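From: Demetrius Ostrowski
To: Stores and sheds list
Date: August 21, 2012
Subject: Re: Padlocks, seized and otherwise

On the list, Ornach wrote:

> We have taken over a row of lock-ups and inherited a biscuit tin
> of padlocks with them. Some have keys, some have keys that don't
> fit anything, and a fair few won't turn at all. My neighbour says
> to fill them with oil and leave them overnight. Is it worth the
> bother or should I bin the lot and buy new? Also, is there any
> point in having them keyed alike? I've been quoted by Trasura for
> 30 and it isn't cheap.
>
> Ornach

I did this job at the Brannigan yard last winter, so I'll go through it in the order I did it.

Sort them before you oil anything. Put every lock that has a working key on one side with the key in it. Then try the loose keys in what remains. It's dull but it goes faster than you think, as most keys won't even enter the wrong keyway. If a key goes in but won't turn, don't lean on it. A snapped key in a cheap lock is the end of that lock.

On the oil, I'd say no to your neighbour. Thick oil holds dust and grit and you'll have the same trouble again by spring. I use dry graphite, a small puff in the keyway and a little down the shackle holes, then work the key in and out several times before trying to turn it. For locks that are really stiff I flush them first with a thin solvent spray, let them drain keyway down on newspaper for a day, and then use the graphite. Don't mix graphite and oil in the same lock. It makes a paste and you will be worse off.

Clean the shackle too. People forget it, and half the locks that "won't open" are turning perfectly well inside and the shackle is stuck in its hole. Hold the key over and tap the body lightly with a bit of wood. A wipe with fine wire wool on the legs afterwards is enough. Dull brown marks don't matter, but if it is pitted I would throw it away.

I do mine on a hard top with the key left in, a few at a time, so that the locks and keys can't get parted.
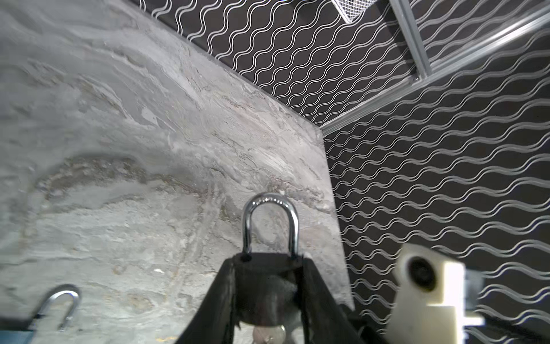
Can a padlock be keyed to match others after you've bought it?

Only if it has a cylinder that can be taken out and re-pinned, and most small cheap padlocks don't. The body is riveted or pressed together and what you buy is what you get. Ask before you order.

That brings me to your other question. Keyed alike is handy if the same one or two people open everything. It is a nuisance if you rent the units out separately, and it means one lost key spoils the whole set. At Brannigan we settled on 2 groups, one for the gates and fuel store and one for the sheds, and the tenants bring their own for the units. The shed group has held up. The gate group has already been changed once after a key went missing on a delivery run.

If you do buy keyed alike, write the key number down somewhere other than on the key. Ours is 571 and it's in the front of the site book. You'll need it when you want extras to match, and the number stamped on the key wears off if it lives on a ring with others. Get spares cut at the same time as well. Copies of copies get sloppy and then people blame the lock.

For outside use I'd pay more for a weather cover over the keyway and a drain hole at the bottom. Hang them with the keyway facing down. On the gate that gets the spray off the road I take the lock off twice a year and do the flush and graphite again, whether it seems to need it or not. It takes ten minutes.

As for the tin, keep whatever turns freely after cleaning and use it indoors on cupboards and tool chests. Anything you can't find a key for isn't worth a locksmith's time unless it's a good make. Scrap metal will take them. When I cleared ours there were some 1,000 loose keys in the drawer as well, going back to whoever had the yard before us, and those went in the same bucket.

Kika asked last month about labelling. I gave up on paper tags, the string rots. I now use the plastic ones with a slide-in card and write in pencil, as pen fades in the light. Put the shed number on the tag on the board, and nothing on the one that goes out on the ring, in case it gets dropped in the road.

I have a spare tube of graphite if you're passing. It lasts for years.

Demetrius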